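Clock notes, part whatever. The shelf of alarm clocks and square wall clocks, for those who asked how I store the ones waiting for a battery check.

Unit is the two-tier Zolluswood, pale boards, white legs. Twin-bells go on top, squares go below. A twin-bell is top-heavy and rocks on its feet if you knock the board, so it gets the board with nothing over it.

Squares stand edge to edge on the lower board. You lose sight of the 12 behind the top board, but the 4 to 8 range stays readable, enough to tell a stopped one from a running one if you come back in 10 minutes.

Patterned walls and white clocks: fine. White clocks on a white wall are a pain to inventory.
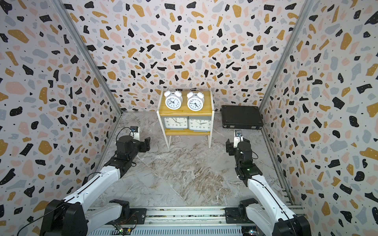
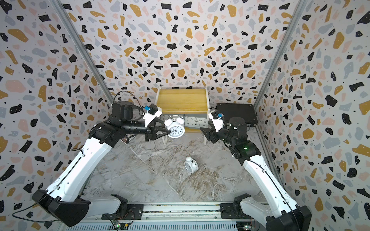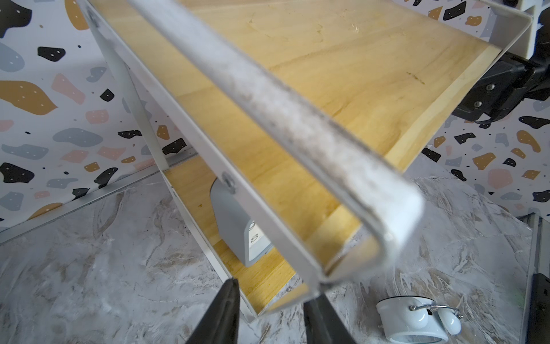
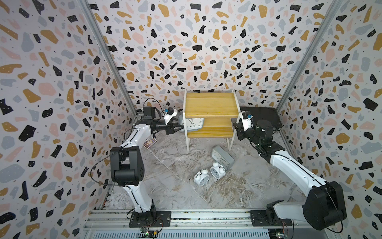

Gilles Ferrand replied that he would put the squares on top and the bells below, on the grounds that a square falls flat on its glass and a bell only dents.

Fair on the glass. But the gap between the boards is tight for a twin-bell -- the handle catches going in, and then you are resetting the alarm as well as the time.

Maintenance: wipe the white metal with a damp cloth, then a dry one. The boards only get the dry one. Gray smudges on the metal come off with dish soap. Stains in the pine mostly don't, and sanding one spot leaves a dip you notice more than the stain.

Batteries come out of anything that sits longer than a month. I lost a good Geltow movement to a leak in March -- 50 cents of alkaline cell, whole movement gone.

Next up is the Hsueh with the loud tick.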